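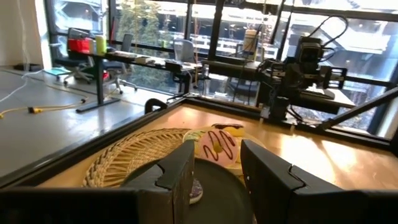

Toy doughnuts beside a dark grey plate, with a round woven plate to the left.

Toy doughnuts are a kind of play food made in the shape of iced ring doughnuts, and they have been a favourite of the pretend bakery, the dolls' tea party and the nursery shop counter for a good many years. They belong to the wider family of toy cakes and biscuits, but they have always had a little following of their own, perhaps because the shape is so easy for a small hand to pick up and so hard to mistake for anything else.

Appearance

Most toy doughnuts are made to be told apart by their tops. Pink icing is the classic, often with thin brown lines drizzled across it, and a chocolate top is rarely far behind. Pale green and purple are also met with, the purple sometimes scattered with coloured sprinkles. The underside is usually left a plain doughy shade, anything from cream to a fairly cheerful yellow, and on many of them a bit of this shows through at the middle as well.

Materials

Wood, felt, foam and moulded plastic are all used, and each has its loyal supporters. Wooden ones make a lovely clatter when they are tipped out and will put up with years of being sold and resold. Felt ones are kinder to furniture (and to younger brothers), though they do gather fluff. The Tremblay play bakery, a boxed set with a paper awning and 6 doughnuts, was sold in both wood and felt, and families who had one tend to remember the awning tearing first.

Plates and serving

A doughnut wants a plate, and children are on the whole quite strict about this. Some sets come with their own, but just as often a household plate is borrowed for the purpose. A smooth dark plate shows off bright icing very well — the pink especially — while a round woven wicker one gives more of a market stall feeling, and many children like to have both out together on the table.

In play

The usual game is shop, with one child serving and everybody else expected to queue. Sorting by colour comes along quite naturally, as does fair sharing, or at any rate a good deal of talk about it.

Collecting

Older sets are gathered by a small number of keen people, among them Valtteri Hämäläinen and Pichit Ratanaporn, whose shared list of play bakery pieces runs to over 1,000 entries. Sets still in their boxes are the hardest to come by, as the boxes were so often kept to be the shop.

See also: Play food; Tea set; Toy shop

Filed under: Toys and games > Pretend play > Play food

Contact the editors | Copyright and reuse | Back to top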